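How to prepare an old desktop computer for a second life

My neighbor Ileana Voicu gave me her old Velent tower in September, because it was slow and she had bought a laptop. I have made the same work on several computers by now, and I write here the order which I follow.

First, save the files. Copy the documents and photos to an external drive, then open a few of them from this drive to be sure they are readable. Do not skip the browser bookmarks and the saved mail.

Second, clean the inside. Shut down the computer, unplug the power cable and press the power button for a few seconds. Remove the side panel and put the screws in a cup. I use a soft brush and short blows of canned air, and I hold the fan with one finger so it does not spin.

Third, add memory. Look in the manual which type the board accepts. Touch the bare metal of the case before you take a module in the hand, and hold it only by the edges. The notch must be in line with the key of the slot. Press on both ends until the clips close.

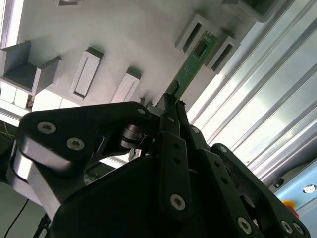 If the computer does not start after this, take the module out and put it in again. In my experience it is nearly always a module which is not completely seated. Try also one module alone, and then the other.

Fourth, replace the hard disk with a solid state drive. Even a small one makes a big difference. On the Velent case the drive bay is held by two screws, and the second one is hidden behind the front cover — I looked for it a long time.

Fifth, install the system new from a USB stick. Plan 30 minutes for the installation and a whole evening for the updates. I wrote down the version of the firmware, 1412, before I changed anything there, and I recommend you the same.

At the end, leave the computer running for some hours with the panel closed and listen. A grinding noise comes usually from the fan of the power supply. Do not open the power supply, replace it complete.

Ileana's tower is now at the house of Berenice Pacheco, for her sons' homework. The old disk I keep in a drawer until Ileana confirms that she has all her photos.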